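HIST 233: Paper, Seals and Proof
Handout for Unit 2: How a Mark Becomes Official
Instructor: Rosaire Hiebert
Section notes: Jade Sandhu

Read this before section. Reading it during section is a tradition I would like to see die out.

Where we left off

Last time we had a clerk in the town of Atberg with a pile of grain receipts and no way to show which ones were real. Signatures did not help him much. Half the farmers signed with a cross, and a cross looks a lot like any other cross. The town's answer, in 1556, was a seal: one lump of carved metal, kept in a locked chest, pressed into warm wax by one man who was paid very little to be careful with it.

Things to notice about the wax seal

A seal does not prove that a person agreed to anything. It proves that somebody had the seal. The Atberg council took most of a century to see the difference, and the record of that education is in your packet under "Complaints."

Wax is slow. You need a flame, a steady hand and a document that can stand being dripped on. The clerk's account book has a line for candles that grows every year until it is larger than his pay. He remarks on this in the margin. He remarks on it often.

Wax also breaks. A cracked seal could mean fraud, or it could mean a saddlebag. The courts never settled on which, and lawyers did well out of it.

The Stornus case (1632)

A grain dealer named Stornus showed up with a bundle of sealed receipts for grain that the town had never stored. The seals were good. The town's own expert said so. It came out at the hearing that the locked chest had a lock but that the key hung on a nail beside it, "for convenience."

Pay attention to what the council did next. They could have moved the nail. They ordered a second seal, to be pressed next to the first, and put it in the same chest.

Keep this case in mind for the midterm. Every later reform in the unit repeats it in some form.

From wax to ink

Inked marks were cheaper, flatter and faster, and so offices began to mark everything. Under wax, a clerk sealed what mattered. Under ink, he stamped what was in front of him. The tax office at Zumard ended up with separate stamps for "received," "seen" and "seen again." We have one sheet with so many marks on it that the letter underneath can't be read. It was filed as complete.

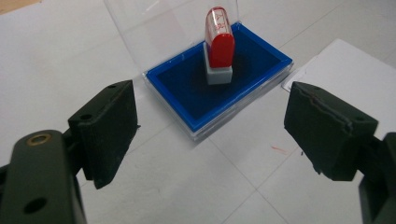 Fig. 1. Rubber stamp, red and white, with a stamp pad box.

Rubber brought the price down again and put a stamp within reach of any office that wanted to look like one. Ask yourself who gains when authority gets cheap, and who has to stand in line for it.

For section

Bring one stamped document of your own. Library slips are fine. Passports are fine if you promise to take them home again.

Write a page on this: was the second Atberg seal a foolish idea, or did it do something for the council that had little to do with fraud? Use at least one of the complaints.

Late pages go to Jade, who has a stamp for them.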